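Pambridge Quilter's Grid Ruler, 6 x 30 in.
Item no. 3664

Clear acrylic ruler for measuring, squaring up and drafting blocks. Lines are printed on the underside so they sit flat against fabric or paper. Black lines mark every inch and half inch. Fine dotted lines mark the quarters and eighths.

Angle lines at 30, 45 and 60 degrees run from both long edges. The 45 degree line crosses the full width, so you can cut half-square triangles from a strip without turning the ruler around.

The zero corner is square and unpadded. The other three corners are slightly rounded. There is a hanging hole at one end.

Use with a rotary cutter or a mechanical pencil. For drafting on graph paper, line up two printed lines with two lines on the paper before you draw. One line is not enough over a long run, and a small error at one end will show by the time you reach the other.

Details
Size: 6 x 30 in.
Material: clear acrylic
Markings: black, underside
For left or right hand: yes
Grip dots: one sheet included

Care
Wipe with a damp cloth. Do not use alcohol or window cleaner, which can cloud the acrylic and lift the markings. Store flat or hanging. Do not leave in a hot car.

Also in this line
Pravstead square ruler, for trimming finished blocks
Ristton folding cutting mat
Âu marking pencils, white and gray
Pattern sheet 371, nine-patch and thirds layouts, full size

Shipping
Long rulers ship in a rigid tube and cannot be combined with mats in one package. Please allow up to six business days. Rulers can be returned unused with the protective film still on both sides. Cut pattern sheets cannot be returned.

Page updated 2026-06-24
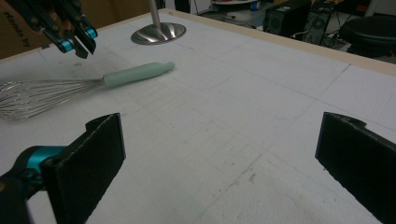
White tabletop with faint gray grid lines and a thin pale wooden rim.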